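Faucet Station, Second Revision

Work on the arm resumed in the shared workshop on Wednesday, October 18, 2023, after a pause of several weeks while the wrist joint was rebuilt. Readers of the earlier entries will recall that the stated aim of this build is modest: a small two-finger arm that can operate ordinary household fittings at low speed and without marking them. Drawers were treated in April. The present entry concerns faucets.

The controller remains the one written by Adelmo Lombardi, with the grip limits revised by Kumiko Hamada. Each approach to the handle is now divided into 24 steps, and the arm halts between steps if the motor current rises above the set value. This has made the motion slow. It has also ended the stalls that were recorded in the first log, and I regard the exchange as a fair one.

The wrist camera was remounted closer to the fingers. The former bracket allowed the view to drift whenever the joint turned under load — a fault that I had wrongly assigned to the software for most of a month.
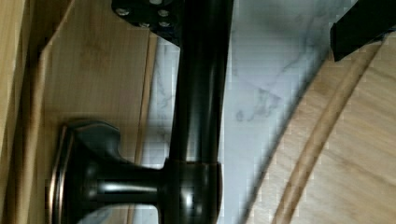
Wrist camera view of the dark bronze faucet, with one gripper finger at upper right.

Glossy dark finishes continue to give difficulty. The bright reflections along the spout are read by the edge finder as separate parts, and the estimate of where the handle begins moves with the lighting. Evaristo Bassi proposed using the copper-toned rim of the knob as a reference, as its color differs from the rest of the fitting. A first version of this has been entered in the code and is now under test.

The test set stands at 922 stored views, of which 96 have been labeled by hand. Sachiko Hirose has agreed to label a further 200. The finger pads will be replaced with a softer rubber before the next session, and the spare wrist motor has been ordered.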